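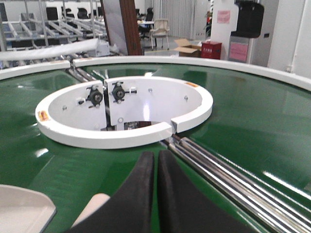

The Turn

The company that sold us the turn was called Drirkico, and the manual it sent along had been translated by somebody who was fond of the machine. "The goods arrive with joy at the curve," it said on the first page, "and depart from the curve in a new direction." I read that on my first night at the Fasunmont returns hall and thought it was more than most of us could say.

A turn is the part of a sorting line where the belt stops going one way and starts going another. Ours was green and shiny and it picked up every light in the ceiling. At the middle stood a white ring, open at the top, with two black bearings on the inside wall and a seam running down between them. There were orange warning labels on the rim. I had been told during training to respect the labels, and I did, in the way you respect a neighbor's dog.

My job was to stand there. The official wording was longer, but if you took out the parts about safety and attitude, standing there was what remained. Things that people had bought and regretted came down to the turn. If they went around, I did nothing. If they didn't go around, I encouraged them.

On a decent shift I encouraged 80 items. Toasters needed hardly any. Scented candles were stubborn. Anything in the shape of an animal would get as far as the metal rods, where one section of belt handed over to the next, and there it would seem to think about its life.

The pink thing came in on a Loltov pallet, out of its box, with no label and no paperwork.

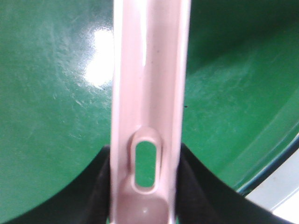

Fiction
By our Fasunmont contributor
Saturday, March 25, 2023

It had a handle. I can say that with confidence, and in the weeks that followed it was the only thing any of us said with confidence. The handle was plastic, a pale pink that went dusty toward the bottom, with a long slot in it, rounded at both ends. You could look through the slot and see green. I looked through it more often than the job required.

The form for unlabeled goods has a box marked WHAT IS IT, and the box can't be left blank. The first time I wrote "handle." The form came back with a note asking what it was the handle of. I wrote "pink." The form came back again, and this time the note was typed, so I understood that things had moved upstairs.

My supervisor believed it was for the kitchen. She held it like a ladle, then like a pan, then in a third way that I've never seen anybody hold anything, and gave it back. The man from the loading dock said bathroom and wouldn't go into detail. The night cleaner thought it belonged to a toy, possibly a toy version of something whose real version we would all have known at once. I said maybe it was for gardening, mostly to have a side.

Meanwhile it stayed on the line. Rules are rules, and a thing without a destination can't leave the turn. It can't be thrown out either, because throwing out is a destination. It came around every few minutes, handle up, like a guest at a party who has lost his coat and doesn't want to make a fuss.

Six weeks went by. I began to plan my breaks around it. I knew it took longer on cold nights. I had also begun, and I'm not proud of this, to say good evening.

Upstairs sent a consultant from Ağca, the firm they always used when they wanted to be told something expensive. He stood at the turn for 34 minutes with a tablet, watching. He asked whether the item was adding value. I said it was adding pink. He wrote that down, and I believe it ended up in a slide.

His report recommended either that the item be identified or that the definition of "identified" be widened to include it. Management liked the second choice very much. There was a meeting, with pastries, and an email afterward to say that the meeting had been productive and the pastries were not to be taken as a precedent.

The new code came through in September. From then on the system would recognize a Handle, General. It had its own category, its own shelf and its own arrow on the floor. I printed the sticker myself and carried it over to the turn, and I stood by the white ring with the thing on the end of my thumb, waiting.
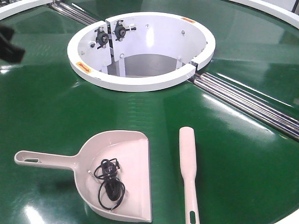 You'd better put it on straight, came a voice from behind me, or they'll send it back around.

I said I wasn't sure I wanted to put it on at all.

Well, the voice said, it's a handle. It'll want to be picked up eventually. And there's a shelf now. They painted an arrow.

I couldn't argue with the arrow. It was a good one, and they'd used two coats.

So the sticker went on, a little crooked, on the side where the thumb goes. I carried it along the arrow to the shelf and set it down with the slot facing out — I thought it might like to see something other than green. Then I went back and encouraged a candle.

The next Loltov pallet came in at four in the morning. On top of the boxes, with no label and no paperwork, was a lid.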